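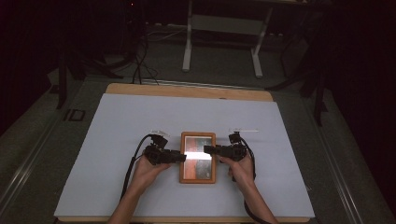

Workshop Courses > Build Your Own Gripper Pair > Handout 4: Two-handed holds

Okay, so by now everybody has a left and a right gripper that open and close when you ask them to. If yours only does one of those, come early and we'll sort it out at the Vaughan bench before we start.

Tonight is all about flat, stiff things held from both sides. I like a framed picture for this. It has straight edges, it's rigid, and you can see right away when one side is higher than the other (which it will be, the first few times!). Please don't bring one with a picture you love in it.

Before you pick anything up

Plug both cables into the Dranen board, left into port 1 and right into port 2. I swapped mine at home in January and spent a whole evening chasing a "software bug" that was me being a dope. Run the cables back along your forearms and leave enough slack to bend your elbows all the way. Then wake the grippers up one at a time and watch for the number on the screen to settle. You want it under 16 with the jaws open. If it's bouncing all over the place, wiggle the connector first and go blaming the sensor second.

The hold itself

Lay the frame flat. Come in from the left and right with the tips pointing at each other, and touch both edges before you squeeze either one. I can't say this enough. If you squeeze left first, the frame slides right, your right hand chases it, and now you're playing air hockey.

Squeeze slowly until both readouts are near 100. Mine is happy there. The jaws will go up to nearly 400 and I really don't want to hear what that does to a mitered corner. Lift an inch, hold for a slow breath, put it down. Do that a bunch of times, then try turning the frame a little on the way up, which is harder than it sounds because your wrists want to go at different speeds.

Stuff that went wrong for the last group

Jaws slipping on a glossy edge: clean the pads with a damp rag, let them dry, try again. Still slipping? There's a roll of the Utex grip tape in the drawer, cut a strip and wrap each pad once. Twice is too thick and the jaws won't close square.

Frame tilting toward you: your hands are too far down the sides. Move both up toward the middle.

One gripper lagging: open the Wivow settings page and check that both sides have the same smoothing value. The default is different for left and right, and no, I don't know why.

For next time

Save your logs to the shared folder with your bench number in the file name. Logs are due 23rd July. We'll be moving on to soft things, so bring a dish towel.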